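14 January 2018

Ball rebound, Flevix match balls, size 5. 18 balls inflated Friday, left overnight at room temperature, dropped from 2 m onto the steel plate. Four came in under the lower limit, all from the Drumia batch. Valves checked, no leaks found. Repeat after 2,000 cycles on the Hiltik shooter.
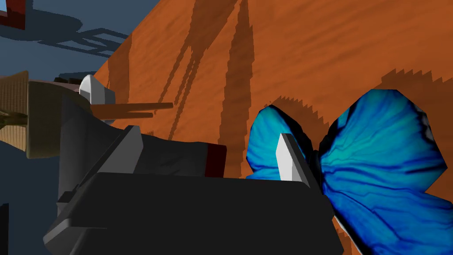

E. Ashworth

Still open: recheck the pressure gauge before the repeat. Low balls are on the top shelf, tagged.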